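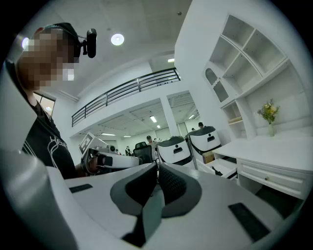
January 2, 2020

First day back and the office heating has gone the way of the Christmas tin, so I wrote the welcome letter in my coat. It is the fourth welcome letter. The first three were sent back by Gitau Mussa with the word "warmer" in the margin, which I took personally, given the coat.

The letter is for the July meeting. For the record, since I will want to know later who to blame: the wound care people and the district nurses are holding their annual conference together for the first time, over three days in Skerkska, and I said yes to chairing the programme at a dinner where the wine was free. Gitau is chairing everything else. He has a spreadsheet with tabs that have tabs.

Things I now know about Skerkska. It has one hall that seats 1,750 and one that seats 200, and nothing in between. We expect a crowd that fits neither. The venue's suggestion is that we use the big one and "dress it" with curtains, and the curtains cost more than my car. The alternative is the Brandeck, a hotel by the ring road with a ballroom and, according to the brochure, a carpet "of local interest".

Spent the whole morning on abstracts. The deadline was New Year's Eve at midnight and most of the authors treated this as a dare. Two came in after it, with apologies involving time zones that don't exist. I have let both through. One is very good, on dressings for heels, and I'd have been sorry to lose it. The other is by someone who will be reviewing mine next year.

Rang Dr Were after lunch about the opening lecture. She will do it, on three conditions: no lectern, no walk-on music, and she is not to be called a "thought leader" in print. I agreed so fast that she asked if I was all right. Then I went back to letter number four and took out "thought leader".

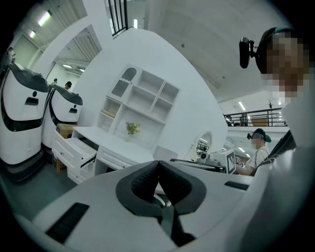
Headband and little camera, from close up.

Gitau turned up at four with a box of mince pies and the sponsorship list. Pavesau, who make the compression stockings, want the top package, which gets them a stand by the coffee, their name on the lanyards and a 10 minute slot before lunch. He wants to give them six. I said nobody in the history of conferences has stopped a sponsor at six minutes and he said he owns a bell. We had quite a long talk about the bell. I think he has been waiting years for this.

We also fell out, mildly, over the conference dinner. He wants a boat. I get seasick in the bath. We have settled on a boat that stays tied up, and I am allowed to sit near the gangway.

Letter five went off at twenty to six. I put in "delighted" twice and "warmly" once, and moved the bit about parking to the end where it can't hurt anyone. His reply was waiting when I got home: "Lovely. Could it be shorter?"

Had beans on toast. Did not reply. Must ring the Brandeck tomorrow about the carpet, and find out if the tied-up boat has a working loo.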